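Nitthorpe library puts its old seed drawers back to work
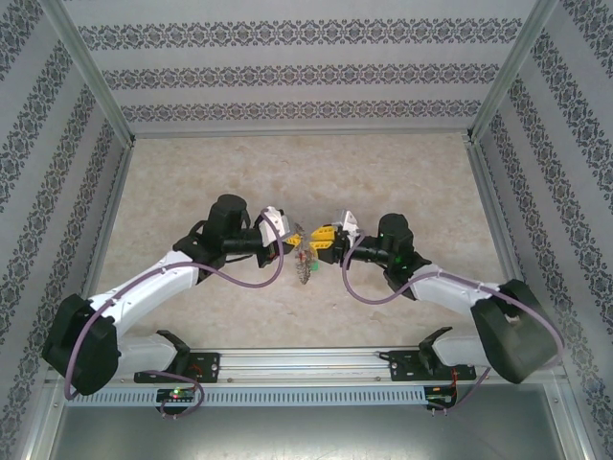 Gardeners in Nitthorpe who have been wondering what to do with that coffee can full of bean seeds on the pantry shelf will be glad to hear that the seed library is coming back this February, after three winters away, and that it will be bigger than it has ever been.

The collection lives on the ground floor of the Cuervo Street library, in the long oak card catalog that used to stand by the front desk. Many readers will remember those drawers (and the squeak of the one marked Mo to Ny, which has been kept, squeak and all). When the library roof was repaired the catalog went into storage, and the seeds went with it, and for a while it looked as though neither would be seen again.

There are 534 varieties on the list so far, nearly all of them grown and saved within the county. Tomatoes take up the most room, as they always seem to, but there is a very respectable showing of squash, a whole drawer of lettuces, and 58 kinds of bean, including a speckled brown pole bean that came over the ridge from Soltska with one family and has been passed along back fences ever since.

Teófilo Valderrama, who has been sorting envelopes at his kitchen table since the fall, told us he had forgotten how much handwriting there would be.

"Some of these go back to people I learned from," he said. "You get a packet that says 'good in a wet year, slow to start, be patient,' and you can hear exactly who wrote it. I didn't want to type those up. We put the new label on the front and left the old one on the back."

Seeds that had been in storage were given a simple sprouting test on damp paper towels before they were allowed back in the drawers. A few of the onions and parsnips didn't make it, which won't surprise anyone who has tried to keep parsnip seed past its first year, and the library would dearly love to hear from anybody who has fresh seed of either one.

Borrowing works the way it did before. You bring your library card, choose up to 3 packets per visit, and write your name in the green ledger. If your plants do well and you can spare some seed at the end of the season, you dry it, put it in a paper envelope with the name and the year, and bring it back. If the deer get there first, or you go on vacation at the wrong time in August, there is no fine and no scolding.

The library has ordered 1000 new envelopes for the season from Brerkier, the stationers on the square, who also found a box of old brass label holders in their back room for the drawers that had lost theirs. They look very handsome, and they nearly match.

A bench for swapping cuttings and extra seedlings will be set out by the side door once the frosts are over. Until then, the drawers can be opened any time the library is, and there will be coffee and a table for filling envelopes on opening morning, starting at ten. Please bring a pen if you have one you like, and label anything you leave, even if you're sure you would know a pumpkin seed anywhere.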